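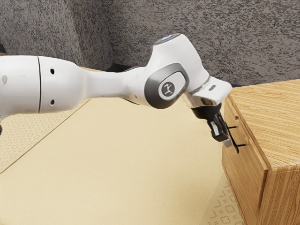 Kheri Lema wrote in to say that the pull on a drawer matters more than the drawer, and that any arm learning to open one should be started on a plain bar handle before it is given a knob. We tried it both ways in simulation and agree.

Some tips from the drawer work, for anyone setting up the same task at home or in a small shop.

Pick a cabinet model with a thin bar handle that stands off from the front. The fingers need room on each side of the bar. Flush pulls can wait.

Bring the gripper to the handle first and stop. Treat the pull as a separate step. When we trained reach and pull together, the Trisgate policy learned to shove the cabinet. Split in two, it opened the drawer in 145 of its test runs, and most of the failures were slips at the start of the pull.

Pull straight out, along the drawer's own track. A sideways drift that looks small at the wrist will jam a real drawer. Kitchen drawers with worn runners are the worst for this.

Change the wall and floor textures between runs, and the wood grain too. Leave the handle shape alone until the arm is steady, then swap in others two at a time.

Keep the tabletop clear for the first round. Add mugs and spoons later.

Check friction before blaming the policy. Raimonds Grigaitė lost most of August to a drawer that had been set with almost none, so it slid open at a touch and every score looked good. Weigh down a real drawer, pull it with a luggage scale, and copy that number in.

Knobs and cup pulls are next, on the Erby cabinet.

15 Dec 2023

2 comments
2 shares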